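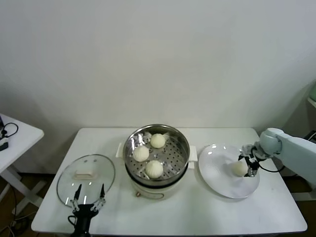

Steamer task, right gripper on the bun on the plate, three buns still in the basket, lid down on the left.

August 22, 2024

Right gripper fault on the bun transfer. Writing it up while I remember it, Lợi has the logs.

Ran the unload sequence from mid-morning with Thảo on the stop button. Right arm does the buns, left arm does the lid. Grip closing limit was set at 400 in the Clollen config, same as last week. First runs fine. On run 7 the right gripper closed on the bun, carried it to the plate and then did not open. The arm carried on to the retreat move anyway and dragged bun and plate towards the table edge. Thảo hit the stop. Plate stayed on the table. Nothing broken, no one near the arm.

What we found:

Open command was sent. It is in the log with the right timestamp. The finger position reading stayed at 957 throughout, so the controller had no idea whether the fingers had moved or not. Same number before the close, during the carry and after the stop. Frozen reading.

Pulled the cover off the right wrist. Connector for the finger encoder was half out of its socket. The cable under the wrist pulls tight when the arm reaches back over the basket, and I think it has been working the plug loose for days. Also some bun dough in the finger joints, sticky, cleaned off with a damp cloth. Don't think that was the cause but it won't have helped.

The part that bothers me more is the retreat. The sequence waits a fixed time after the open command and then goes, it never checks. Folasade says this was left over from the Cundau bench tests, where the fingers had no feedback at all. It should have come out when we moved to these grippers.

Done today:
Connector reseated, cable re-clipped with more slack at the wrist.
Retreat now waits for a changed position reading, otherwise the arm holds and throws an error.
Pulled the plug on purpose to test it — arm held, error came up, good.
38 dry cycles with no bun and the steamer off at the wall, no fault.

Not done: the left gripper has the same cable routing and I have not had its cover off. No lid runs until someone has. Thiện has spare clips in the Seken drawer.

Lợi wants the stop button moved nearer the front of the table. Agree. Thảo had to lean across to reach it, and with the steamer on that puts an arm over the steam.

Hạnh has the incident form, needs my signature before we run hot again.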